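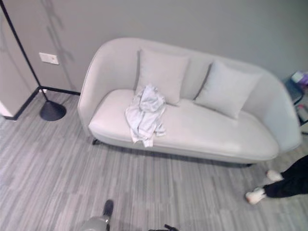

A light gray loveseat with a rounded back, two throw pillows and some crumpled fabric on the seat.

Loveseat

A loveseat is a small sofa meant for two people, or for one person who has no plans to share. It is wider than an armchair and narrower than a standard couch. The word is also written love seat, and in catalogs that would like to charge more, settee, although purists hold that a settee is more upright and less forgiving.

Origin of the name

The romantic explanation is the popular one. The competing account is that early double-width chairs were made to give one person in a very large dress somewhere to sit. Furniture writer Myfanwy Jarman, in The Seat for Two (Clusel), accepts both and remarks that the dress "at least stayed where it was put."

Form

Most loveseats have either two separate seat cushions or a single long one, called a bench cushion. The bench cushion has no gap down the middle, which spares its owners the crumbs and coins that collect there and leaves them to settle the border between sitters by negotiation.

Backs may be square, camel-shaped or curved. In the curved type, often sold as a shell or tub back, the backrest runs into the arms in one continuous line. It looks well from across a room. It fits badly against a wall, and for this reason is often set at an angle, creating a wedge of floor behind it that can be reached only with the thin attachment of the vacuum cleaner.

Legs are usually short. A raised base makes the piece look lighter and provides storage for lost pens.

Upholstery

Common coverings include woven fabric, velvet, leather and imitation leather. Smooth coverings wipe clean easily and let throw pillows slide down them all day. Pale colors remain popular with people who have not yet owned one.

Throw pillows are generally supplied in pairs. Those that match the upholstery closely are said to give a calm effect, and are also easy to sit on by mistake. The Clarberg, a curved model designed by Gaspard Hamel, was sold with up to 5 pillows, leaving room for the buyer to stand beside it and admire them.

Use

Sitting is the main use on record. Napping is possible for children and for adults willing to fold.

A third use, seldom mentioned by manufacturers, is the temporary holding of laundry. Shirts, towels and other items too clean for the hamper and too worn for the drawer are laid over the seat or a pillow until a decision is made. Jarman gives this a full chapter, where she calls the loveseat "a closet with the door left open." Usual remedies are a hook, a basket or the announcement of guests — the last being by far the quickest.

See also: Armchair; Chaise longue; Floor lamp; Throw pillow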